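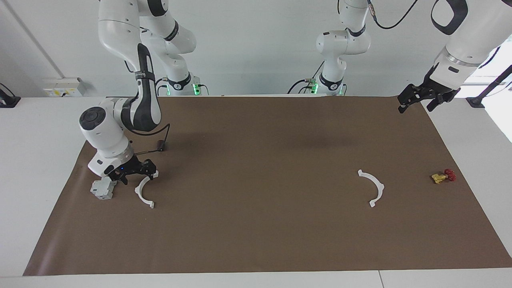
第2章 たて糸をかける

本体の組み立てが終わったら、いよいよたて糸です。私はこの作業が織りそのものより好きなのですが、最初の一回はやっぱり面倒に感じると思います(私は途中で夕飯になり、翌朝までそのまま置いてありました)。時間のある日の午前中から始めるのがおすすめです。

この章では、卓上機Flilsteadの標準幅に、たて糸147本をかける手順を説明します。糸はRiteoの綿の中細、518メートル巻きのコーンを使う前提で書いています。手持ちの毛糸でもかまいませんが、引っぱるとよく伸びる糸は最初の一枚には向きません。別の糸を使うときは、第5章の「糸の太さと筬(おさ)の選び方」を先に読んでください。

用意するもの
・Flilstead本体(後ろの巻き取り棒に、ひもで棒をつないだ状態)
・筬
・整経用のペグと、付属のクランプ
・糸通しフック
・はさみ
・巻き込み用の紙(織り幅より少し広いもの)
・いらない糸を少し

紙は荷物の詰め物に入っていたものでも使えます。しわの強いところは避けて切ってください。私は細長く切ったものをまとめて筒に丸めてあります。

2-1 本体とペグを固定する

1. 本体の後ろ側を、机の端に合わせて置きます。巻き取り棒のある方が後ろです。歯車のつまみが右に来ていれば、向きは合っています。
2. 付属のクランプで本体を机に留めます。左右とも、手で揺すって動かなくなるまで締めます。
3. ペグは、後ろの棒からまっすぐ離れた別の机か棚に留めます。この距離がそのままたて糸の長さになります。マフラー一枚なら、仕上がりの長さに房と織り始め、織り終わりの捨て分を足して決めてください。
4. 筬を中立の位置に置きます。上でも下でもない、真ん中の溝です。

注意:クランプを締めるときは、机の裏に当て布をはさんでください。柔らかい木の天板だと丸い跡がつきます。うちの食卓には今もくっきり残っています……。

注意:ペグと本体のあいだには、糸がぴんと張ったまましばらく残ります。小さいお子さんや猫のいるお宅では、部屋の戸を閉めて作業してください。

2-2 糸を通す

1. 筬の真ん中に、別色の糸で目印を結びます。織り幅の半分を左右に振り分け、通し始めの位置にも同じように印をつけます。
2. コーンは本体の後ろの床に置きます。机の上に置くと、引くたびに倒れて転がります。
3. 糸の端を後ろの棒に結びます。本結びで十分です。
4. フックを筬のすき間に前から差し込み、糸を輪にして引き出します。その輪をペグまで持っていって、かけます。
5. 戻ってきたら、糸を後ろの棒に回し、次のすき間から輪を引き出します。前の糸が棒の上を通ったなら、今度は下。上、下、上、下と交互になるようにします。
6. 端まで繰り返します。すき間一つに2本ずつ入りますが、147本は奇数なので、最後のすき間だけは1本です。ペグまで行ったら戻らずに切って、ペグに結んでください。

引く強さは、強いより弱いより、そろっていることが大事です。糸がたるまず、指ではじいても鳴らないくらい。途中で電話に出たりすると、そのあと急に手がきつくなったりするんですよね。休むなら輪をペグにかけ終えたところで手を止めて、コーンから出ている糸をクランプにひと巻きしておきましょう。

メモ:すき間を一つ飛ばしてしまったことに後で気づいたら、通し直すのがいちばんきれいです。でも端の近くなら、そのまま織っても洗えばほとんど目立たなくなります。私は端から数えて三つ目くらいまでなら見なかったことにしています。

2-3 巻き取る

1. ペグにかかった輪の束を片手でしっかり握り、もう片方の手で輪の先を切ります。切ったらすぐに、束をゆるくひと結びしておきます。
2. 束を手前に引きながら、後ろのつまみを回して巻いていきます。二人いると楽です。一人のときは、少し巻いては前に回って引く、の繰り返しになります。
3. 棒が一周したところで、紙をはさみ始めます。紙は糸の幅より左右に少しずつはみ出すように入れてください。
4. 紙が終わりそうになったら、次の紙を少し重ねて続けます。
5. 前の棒から糸端が18センチ垂れるところまで巻いたら、止めます。つまみの爪が歯車にかかっているか、ここで必ず確かめてください。

注意:紙を入れずに巻くと、上の糸が下の糸の間に食い込みます。織っている途中で一部の糸だけゆるんできたら、たいていこれが原因です。

糸がからんで見えても、櫛は入れないでください。束を持って軽く振り、手のひらではたくようにするとほぐれます。

2-4 穴に通して、前に結ぶ

1. 束をほどき、端のすき間から始めます。2本入っているうちの1本を抜き、隣の穴に通します。残った1本はそのままです。
2. 最後まで進んだら、前から見て、穴、すき間、穴、すき間と順番に並んでいるか確認します。穴に2本入っていたり、空の穴があったりしたら、今のうちに直しましょう。
3. 糸を小さな束に分け、真ん中、右端、左端の順で前の棒に結びます。まだ仮結びです。
4. 全部結べたら、手のひらで糸の上をそっとなでます。ふわっと沈むところがあれば、その束だけ締め直します。
5. もう一度なでて、そろっていたら本結びにします。

ここまで来たら、筬を上、下と動かして、間に手が入るか見てください。糸が一本だけ斜めに横切っているときは、筬の後ろで隣とねじれています。その束をほどいて通し直せば直ります。

2-5 うまくいかないとき

つまみが空回りする
爪のねじがゆるんでいます。付属の六角レンチで、回らなくなるところまで締めてください。それでも空回りするなら歯車の欠けかもしれません。部品はDalisayの通販で、歯車だけでも買えます。

片側だけゆるむ
巻き込みの紙が斜めに入っていることが多いです。前の結び目をほどき、ゆるい側の紙が見えるところまで巻き戻して、入れ直します。

糸が切れた
慌てなくて大丈夫です! 同じ糸を長めに切り、切れた糸と同じ穴(またはすき間)に通して、手前は織り地に刺したまち針に八の字に巻きつけます。後ろは本体の外に垂らし、おもりを下げておきます。私はおもりに古い鍵を使っています。

糸が足りなくなった
同じ色のコーンを足せば問題ありませんが、つなぎ目は必ず後ろの棒のところに作ってください。途中でつないだ結び目は、筬の穴を通るときに引っかかります。

第3章では、捨て織りから始めて、端をまっすぐに保つ練習をします。Olham製の古い杼(ひ)をお持ちの方は、厚みがあって開口に入りにくいことがあるので、先に付属の平たい杼で試しておいてください。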